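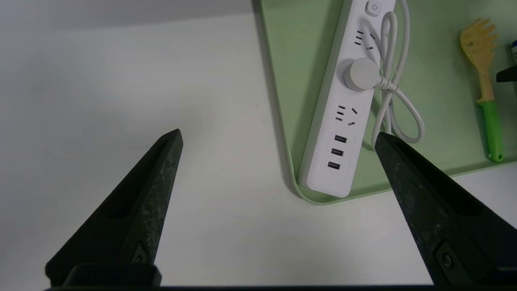
White tabletop, Clunell meeting room, January

Dindilel Community Meals: progress report, second quarter
Prepared by Maribeth Dumlao for the Andreadis Fund

Meals. We delivered 1,450 meals this quarter to households in Clunell and Plaradside. The Plaradside run started a week later than planned while we sorted out parking at the hall. Both runs now leave at 10.30 am.

Clients. There are 149 people on the list, 28 of them new. Most of the new referrals came through the Clunell medical centre. We have no waiting list in Clunell. Plaradside has a short one, and Erlinda Navarro is phoning those households every Thursday until places open up.

Kitchen. The second-hand chest freezer was delivered and is in use. The rangehood repair is not done. The first electrician withdrew and we have asked for another quote. Until then we are cooking in two shorter sessions and not using the back burners.

Menu. Angelica Manalo rewrote the soft-food menu after comments from clients. The lentil bake has been dropped and the fish pie is back. Labels now show reheating times in larger print.

Spending. Fuel came in $591 over budget, mostly from the longer Plaradside route. We would like to cover this from the unspent training line and ask for your approval to move it. Maricel Agbayani has the receipts if you need copies.

Next quarter. Finish the rangehood, hold the food safety refresher and trial a frozen weekend pack with the Clunell clients who live alone. The client survey forms go out with the first deliveries of the quarter.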